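November, late, kitchen table

Spent the day on the Niltix again, in the sim. The left gripper has been closing a touch after the right one, so anything carried with both hands gets a small twist as it lifts. Eliécer thought it was the controller. I thought it was the finger offsets, which were last set before we changed the pads, and I wanted to rule that out before anyone touched the gains.

Started at half past eight with both grippers opened right out and zeroed. Put in the new pad thickness, 2 mm a side, then set the closing force to match left and right. Saved it under a new name this time, as Ketsara has asked me to more than once. After that it was tray runs through the house model, starting near the stairs and the hallway. 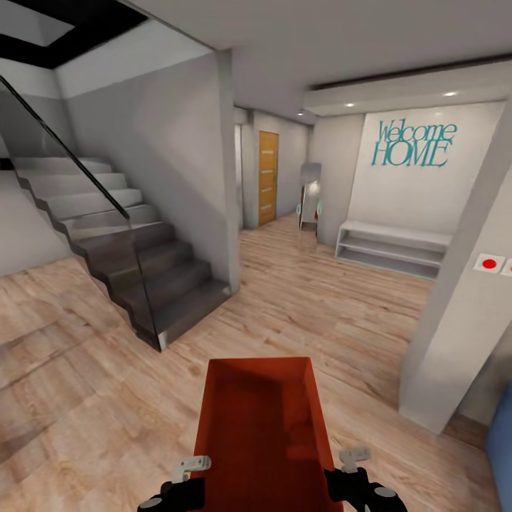
Tray carry in the house model, both grippers on.

The first four runs were no good. The left was still late and I could see it plainly in the joint log. Sidra came by with her tea, read down the config and found the old offset sitting in a second file that loads after mine. I took it out, restarted, and the two traces lay on top of each other. Annoyed with myself, but glad it was that and not the controller. I owe Eliécer nothing, at least.

After lunch I did the camera check, which I had been putting off. The colours have looked a bit strong to me since the Talex update, and the garage is a good spot for it, with the grey floor and the red car together and not much else to get in the way. 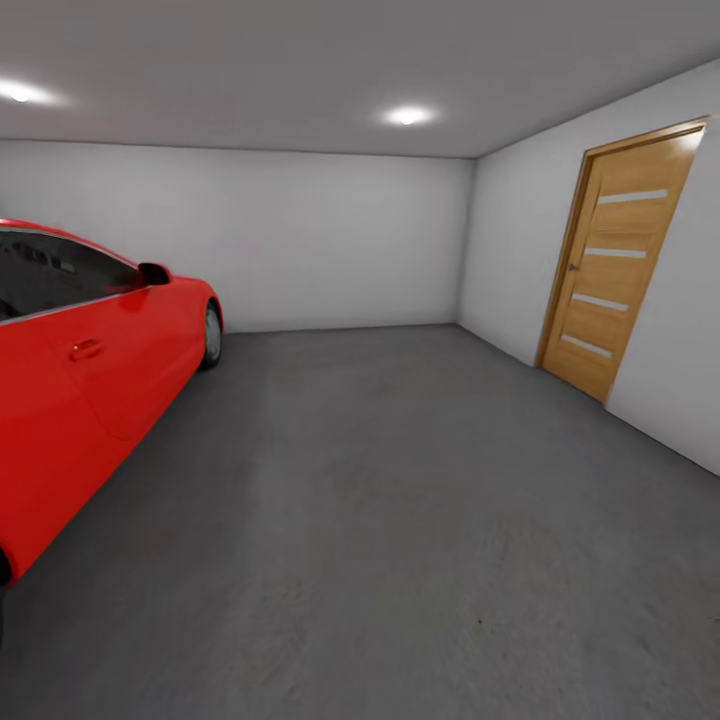 I left the exposure alone in the end and only brought the saturation down slightly. Delia wants the lens correction looked at as well, but that can wait until the real unit is back on its stand and we have something to compare against.

Set 300 tray cycles going before I left, with the log on. It had done almost none of them when I got my coat. Boonmee is in first and will look at the numbers. If the left hand holds, we copy the offsets across to the real one at Fleser and fit the second pair of pads.

Need to ring about the spare pads in the morning. Rain on the way home, leftover curry for tea.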